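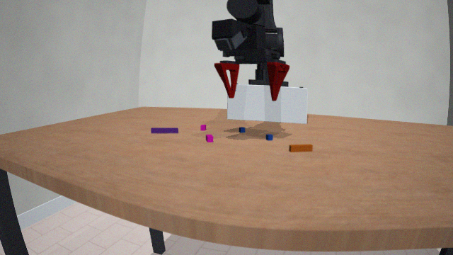 Steltwood Beeswax Block, Unscented

If you have a drawer that sticks or a cutting board that has gone pale and thirsty, this is the block we'd hand you over the counter. We've been pouring it at our Ekley workshop for years now, and we still get a little excited when a fresh batch comes out of the molds!

Each block weighs 28 ounces, so it will see you through a good many projects. Rub it straight along drawer runners, or shave off a spoonful and melt it gently with mineral oil for a board butter - four parts oil to one part wax is how we like it, though you may want yours softer in winter.

Filtered twice, no added color or perfume
Wrapped in plain brown paper
Item no. 131

Keep it out of direct sun. A dusty white bloom may show up on the surface over time, and a quick buff with a soft cloth takes care of it.

Orders of 40 blocks or more ship free. Goes nicely with our Verhoeven bristle brush.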